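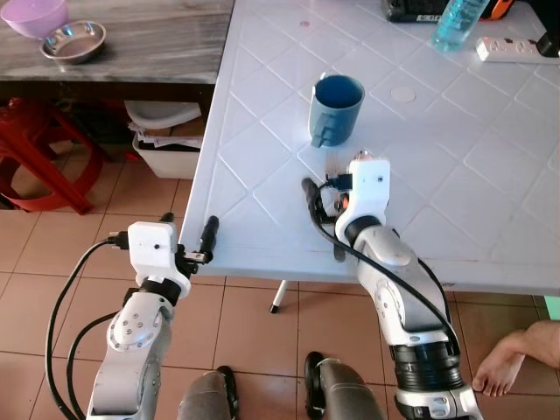
I'd been meaning to get out to the Gandier open day for years, and this time I finally did it. Gandier is the old pottery works on the edge of Osham, and every March they unlock the doors, drag out the seconds, and let people wander through while the regular work goes on. I left the house way too early with a thermos and a sweater I didn't need, and I was in the parking lot by a quarter to nine with the gates still shut.

The tour starts in the clay room, which smells like a wet basement in the nicest possible way. They buy a base clay and blend it on site with a second one, Prantl, that comes in gray blocks wrapped in plastic. Our guide let us each poke a block. It's stiffer than you'd think! After that come the wheels and the casting benches, and I could have stayed at the casting benches all day. They pour liquid clay into a plaster mold, wait, tip it out, and there's a bowl in there (or a pitcher, or a butter dish with a cow on top, which I now badly want).

The kilns were my favorite part. There are 2 big ones, and only one was running. You can feel it from the doorway. Somebody in our group asked how many pieces go in at a time and the guide said about 200, depending on how many dinner plates there are, and plates are apparently a pain to stack. She had a whole speech about plates.

Glazing is upstairs, and those stairs are steep, so wear real shoes. They were doing the Draretti line that morning, a speckled blue-green that goes on looking like pink yogurt. I asked the man dipping the mugs if he ever mixed up the buckets and he just pointed at a shelf of very strange mugs.

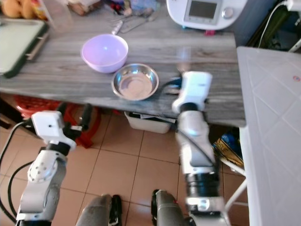 Can you buy the seconds during the open day, or do you have to come back?

You can buy them right there, from the long shed next to the parking lot. It opens at 10 and the good bowls go fast, so I'd do the shed first and then take the later tour. Bring cash, the card reader was down half the morning.

I did it the wrong way around, of course, and by the time I got to the shed there was a line out the door and the serving dishes were picked over. I still came away with a cereal bowl that leans a little and a lidded jar with a thumbprint in the glaze. The cow butter dish was full price in the main shop and I talked myself out of it, and then I thought about it all the way home.

Lunch was soup from a stand by the gate, pretty good, a little heavy on the pepper. The last tour goes at 2 and it was already filling up when I left. If you're driving in from the Osham side, ignore the first sign for the works and take the second. The first one goes to the loading dock, and it's a tight spot to turn around in.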